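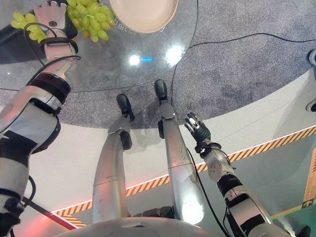 Clavero Brings Its Glass Snack Table and Round Gray Rug Home in November

For immediate release

Hi, I'm Iwona Bielecka, and I get to write the press releases at Clavero, mostly because I'm the one who talks the most at lunch. We're a small home goods company, and this November we're putting out the set we've been fussing over for longer than I'd like to admit: a round glass table, a round speckled rug to go under it, and a pink plate for whatever you happen to be eating. We're calling the whole thing the Follis collection.

I'll start with the table, which is where we started too. The top is a clear glass circle, and clear was a fight. Jarosław Brzozowska, our designer, wanted it from day one. I wanted smoked glass, since I have two kids and I know what fingerprints look like by four in the afternoon. Jarosław set a clear sample over a gray carpet scrap in the workshop and told me to go get a coffee and come back. I came back and the rug was doing half the work! You see the speckle right through the top, so the table takes up floor space without seeming to, and a small living room stays a small living room instead of turning into a furniture warehouse.

So yes, clear glass. I bought a better cloth.

The rug came out of that same afternoon. It's round, it's gray, and it has a speckle that took us the better part of a spring to get right. The first version was too even and looked like an office. The second was so busy that Jadwiga Krawczyk in our sample room dropped an earring on it and we had to get down on our hands and knees with a flashlight (we did find it, under the radiator, nowhere near the rug). The one we're selling sits between those two. It hides crumbs pretty well, and I say that as someone who eats crackers over it most days.

We went round with the rug on purpose. A round top on a square rug always leaves me straightening the rug so the corners line up with the wall, and then the table isn't in the middle anymore, and there goes my Saturday morning feeling. With round on round you just nudge it until it looks good. It shows up especially nicely on a pale floor, where you get a clean curve of gray against the white. On dark wood it's softer. I've got one on old brown boards at home and I like it there too, though my sister says it looks like a puddle.

Now the plate. The plate is pale pink and round with a raised rim, and the rim is there for grapes. I'm serious. Our whole testing season ran on grapes, because they roll, and if a plate can keep hold of a grape it can keep hold of an olive or a cherry tomato. We went through a truly silly amount of fruit. A big green bunch straight on the glass looks beautiful too, by the way, and that's how we serve it at the office half the time, with the plate sitting next to it waiting for the stems. Glass wipes clean in one pass, so go ahead. Rinse the grapes and pat them dry first or you'll have drip rings.

The pink was Jadwiga's. She brought in a color card with a stripe on it and said the set needed one thing that wasn't gray or see-through. We tried a yellow next to it and a sort of mint. The yellow fought with bananas. The mint disappeared next to the grapes. Pink stayed pink with everything we put on it, even salami.

A few people have asked us about light, so let me get into that. Glass bounces things around. A ceiling lamp right over the table will give you a bright spot on the top, and if you have more than one lamp you'll have more than one spot. Some folks love the sparkle. If it bugs you, slide the table a foot or so toward the sofa, or swap the overhead for a floor lamp in the evening. I did the second thing at home and now I never turn the big light on at all.

Prices, because I hate a press release that makes you hunt for them. The table is $450. The rug is $122. Buy the table and rug together and we'll put a plate in the box for free, up to 4 plates if you write and ask nicely before the first batch is gone (I'm the one who reads those emails, and I'm a soft touch). The first batch is 256 tables. After those go out there'll be a wait while the glass shop catches up with us, and I'd sooner tell you now than have you mad at me over the holidays.

The glass is cut and finished for us by Sowa, a family shop that has done our mirrors since the beginning. Hagos Dinsa runs the finishing bench over there, and he's the reason the edge feels the way it does. When we sent over the first drawing he called me up and asked, "Do people in your houses walk around in the dark?" Well, they do. So the edge got rounded over a bit more than the drawing said. You can run your palm all the way around it. I've done it on calls when I was bored.

Care is easy enough. For the glass, a damp cloth and then a dry one. Skip the scouring pads and anything gritty. Put something soft under heavy pots, and don't set a pan on it straight from the stove. For the rug, vacuum it with the brush turned off for the first few weeks while it sheds, then treat it like any other rug. Give it a turn every couple of months if one side gets all the sun. The plate can go in the dishwasher, top rack if you have the room. Mine has gone on the bottom plenty of times, but Jadwiga reads these before they go out, so: top rack.

The table comes in two boxes, one for the top and one for the base, and you'll want a second person for the top. It isn't that it's terribly heavy, it's that a big glass circle gives you nothing to grab. Lay the rug first! I forgot to do that with my own, had the whole thing put together on bare floor, and had to take it apart again with my neighbor standing there holding the top against his chest. Rug down, base on the rug, check that it's level, top on last. Tymofii Sirko, who handles our packing and shipping, has also written a one-page sheet that goes in the box, and it's better than any sheet I've ever gotten with a piece of furniture. It has a drawing of a cat on it. I didn't ask.

Tymofii would also like me to mention the padding. We used to ship mirrors in foam and we've moved over to folded cardboard for the tables, which means you can flatten the lot and put it out with the paper. It took him a few tries to get there and one very loud morning on the loading dock. The boxes we use now have made it to my mother's place and back twice, up three flights both times, and the top came home without a scratch.

If you'd like to see the set before you buy, we'll have it out at Peris, the little home store that carries our lamps, all through November. They're giving us the front corner by the window. There'll be a table up on the rug, plates out, and yes, there'll be grapes, so come in and help yourself. I plan to be there most afternoons from two until they close, and Jarosław has promised to come by and talk about glass if anybody wants to hear about glass. Bring your room measurements if you have them. A phone photo of the corner you're thinking about helps even more.

We get asked whether there'll be a bigger size. There's a drawing. I'm not supposed to say more than that, and the drawing has coffee on it, so don't hold your breath for spring. A rug in a second color is closer. We've been going back and forth between a darker gray and a kind of oatmeal, and if you have feelings about it, please write in, because the office is split down the middle and lunch has gotten tense.

For members of the press: sample plates are available to anyone writing up the collection, and we can lend out a full table and rug for photo shoots if you can pick them up and bring them back. Please ask a little ahead, as there are only a couple of loaner sets and one of them is usually under my sandwich. Jarosław and Jadwiga are both happy to do interviews. Jadwiga prefers mornings.

Press contact: Iwona Bielecka, Clavero. Orders and plate requests go through the Follis page on our site, and shipping questions go to Tymofii Sirko in the packing room.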